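Stastcombe (streaming channel)

Stastcombe is a live streaming channel about building games and survival games. The name is used both for the channel and for the group of players who appear on it. The channel is known mostly for its long-running game server, called Zusberg, where all members play in the same world and follow one common story.

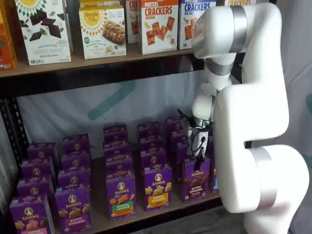 Natham Games Wiki, staff editor

History

The channel was opened in April with short evening streams of 102 minutes. In the first weeks it had few viewers, and the streams had no fixed subject. This changed when the group started the Zusberg server and began to show the same world from several points of view. On 22 August 2020 the channel passed 1000 followers during a stream in which the players finished the harbor of Rivadeneyra, the biggest town on the server.

After this the members agreed on a regular schedule. The main stream is in the evening, and shorter videos are cut from it and put on a second channel. The second channel has 188 videos.

The Zusberg server

The server is private, and only members of the group can build on it. The world is divided into Rivadeneyra, a trading town by the sea, and the Upper Valley, where most of the farms and mines are found. The story is partly written before the stream and partly improvised. A player who loses all lives in a season must wait for the next season, but may return as a side character with a different name.

Viewers can vote on small events, for example bad weather or the price of iron in the town market. They cannot vote on who leaves the story.

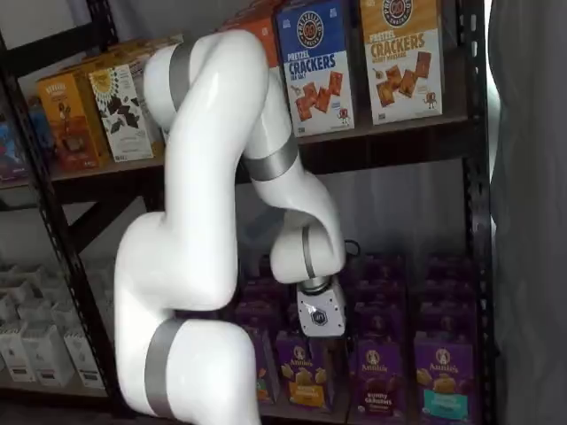

Can viewers join the Zusberg server?

Only members of the group can play there, but a copy of the world is offered for download after each season.

Style of the streams

The streams are calm compared with other channels of the same type. The players speak in their normal voices, and music is used only in story scenes. Some viewers have criticized the long building parts, which can take a full evening. Others follow the channel mainly for them.

Community

The channel has a public chat group with 2000 members. Fans keep a map of the world and a list of all past seasons there.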